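**Bin sorter, small household goods (Protberg site, evenings)**

Stisteck needs two people from October to sort mixed small items held in open grey bins with two compartments. Stock includes bath toys, drain fittings and cleaning mitts.

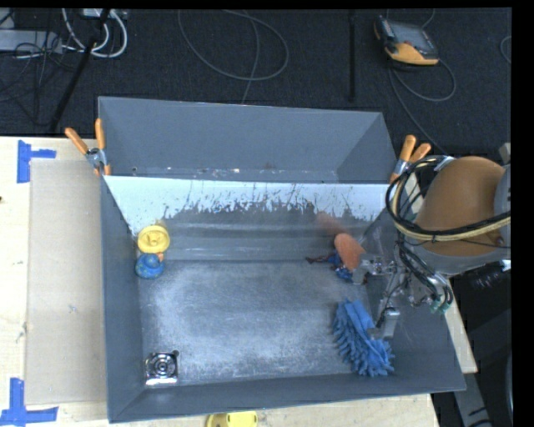 Each shift covers 205 items, entered by category on the bin sheet. Scuffed bins stay in service; cracked ones are set aside. Shifts start at 17:30. No experience required. Closed shoes must be worn.

Apply in writing to Bianka Antal, Stisteck, Protberg.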